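August, late, past 11

Can't sleep so writing. Legs like wood. Did the long loop today, Stolcombe to the reservoir and back over the top, 29 miles, first time since the knee. Slow. Don't care. Well, care a bit.

Left too late, should of been out the door by seven and it was gone eight by the time I found the other glove. Humid already. First climb fine, second climb not fine, ate both bars before the halfway bench like an idiot and then had nothing for the headwind. Rear derailer skipping again in the 3 lowest gears. I KNOW it's the cable. Have known since June. The Fuster one I bought is still in its packet in the drawer with the takeout menus.

Stopped at Ichikawa for coffee and a roll. They've put the prices up again and moved the bike rack around the side where you can't see it from the window, so I sat on the wall outside and ate with my helmet on. Old guy at the next spot on the wall told me he rode to the coast every weekend till he was 62 then just stopped one day, didn't feel like it. Thought about that all the way up the hill. Not in a sad way. More like – when did he know?

Reservoir very low. Mud showing all down the north side, smelled like pennies. Two herons. Sat there too long and stiffened up, and getting going again the knee made its noise. Not pain. The noise. Went easy for a mile or so and it quit.

Top road was the good part. Wind behind me at last, no cars, barley cut on both sides. Sang. Hit the cattle grid too fast and lost my water bottle, went back for it, lid cracked.

Then the descent and the new gravel they've dumped on the second bend, no sign, nothing. Walked it. Pride is one thing.

Home by two-ish. Lay on the kitchen floor. Ate cold noodles out of the pot, then toast, then the rest of the noodles. Should have streched, didn't. Plodik called about the wheel, they can true it but not before the 18th, so I said fine, leave it. Mom called too, told her I'd been "out for a bit." She'd only worry.

Ice on knee x2. Looks ok. Tiny bit puffy on the inside edge, or maybe I'm staring at it too hard. Need to call the physio anyway and move the appointment.

Tomorrow – cable. Really. And wash the kit before it walks off by itself.

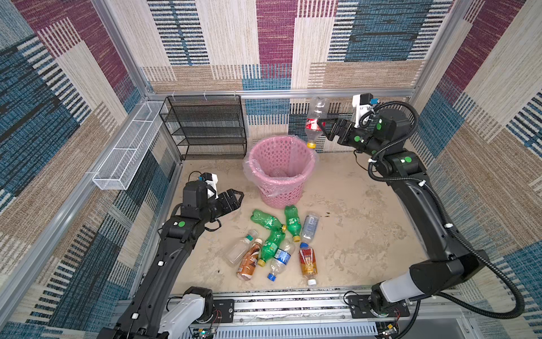
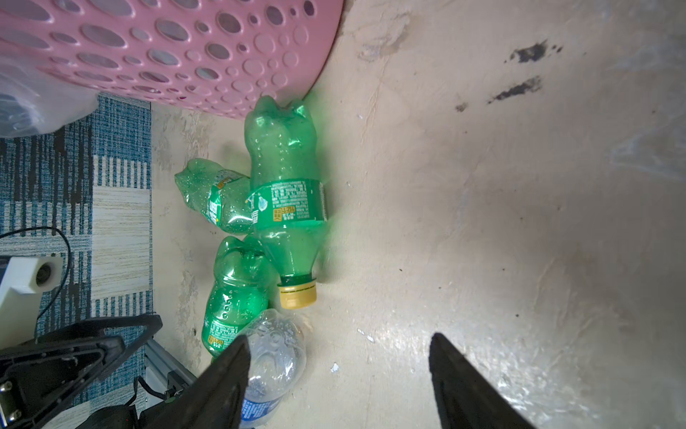
Sachiko Kudo: 29 on that knee!! Please do the cable before you go over the top again, and eat something before the hill this time. The gravel's still there, I came down it this evening and had to get off too.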